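Cunuston library to extend evening opening from December

Cunuston Library will open until 8pm on two evenings a week from December, following a decision by the town council to make its trial of longer hours permanent.

The building in Jarman Street has closed at 5.30pm on most days for the past nine years. During the trial, which began in the spring, it stayed open late twice a week, and the council said the number of loans made after 5pm had risen in each month of the scheme.

Fatemeh Hashemi, head of library services, said the change would mainly help residents who work or study during the day.

"People told us that they wanted to use the library but could not reach it before the doors closed," she said. "The later hours have brought in parents with school-age children, students preparing for exams and a good number of people who had not borrowed a book from us in years."

The first floor study room will be open for the whole of the extended period. The local history collection will continue to close at 5pm, as the material has to be fetched by staff from the basement store. Readers who wish to consult it in the evening may ask for items in advance, and these will be held at the ground floor desk.

Two new posts will be created to cover the additional hours. Both are part-time and will be advertised on the council's website before the end of the month. Existing staff have been offered a choice of shifts, and the council said no one would be required to work both late evenings in the same week.
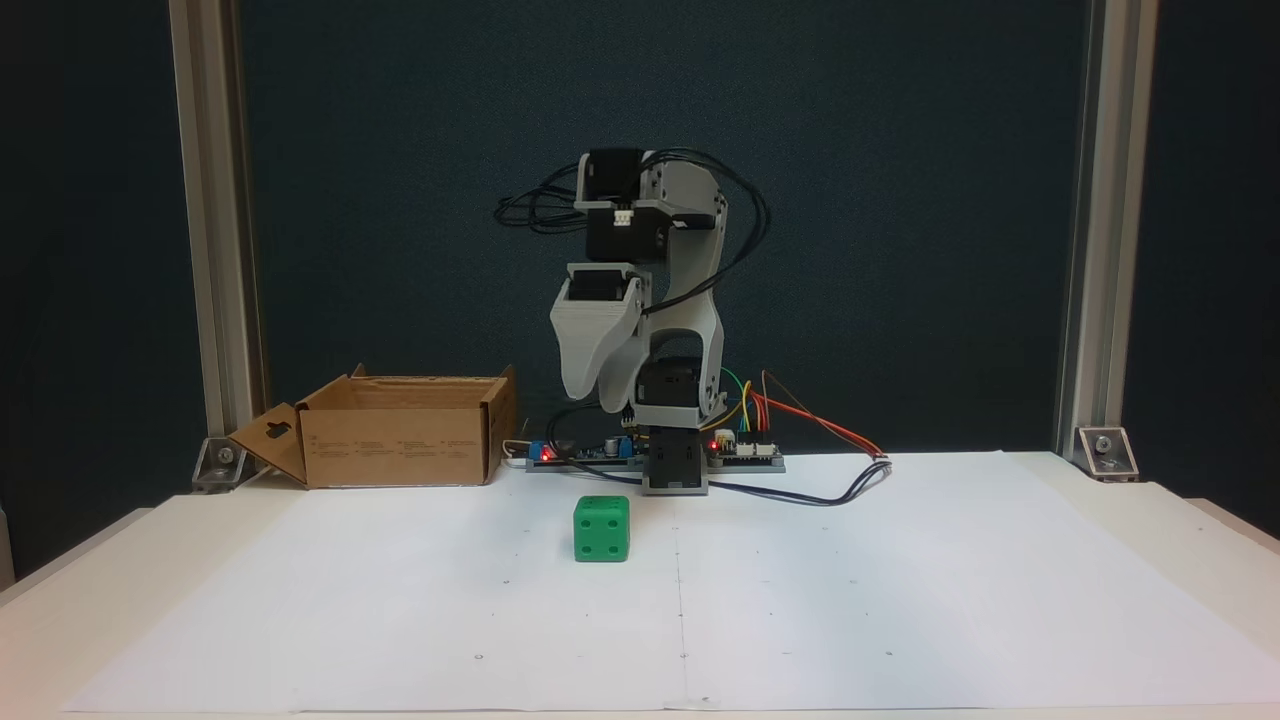 The cost of the extension will be met from the existing libraries budget for the first two years. Part of the money comes from savings on heating and lighting, after the boiler was replaced and the old ceiling lights in the reading room were taken out. A further review will be held before the funding period ends.

Some residents had asked for the library to open on Sundays instead. The council considered this but found that bus services to the town centre were too limited – the Soltura Road route does not run at all on that day – and that evening opening would reach more people for the same money. The question of Sunday hours will be looked at again as part of the review.

The branch at Hovus is not affected by the decision and will keep its present timetable. Books borrowed at Cunuston may still be returned there, and reserved items can be sent between the two buildings free of charge.

Members of the library do not need to take any action. Computer bookings, which now end at 5pm, will be accepted up to 7.30pm on late evenings, and the children's library will remain open until 6.30pm. The car park behind the building will stay unlocked until 8.15pm.

A printed timetable will be available from both branches and from the council offices. Comments on the new hours can be left at the front desk or sent in writing to the library services team.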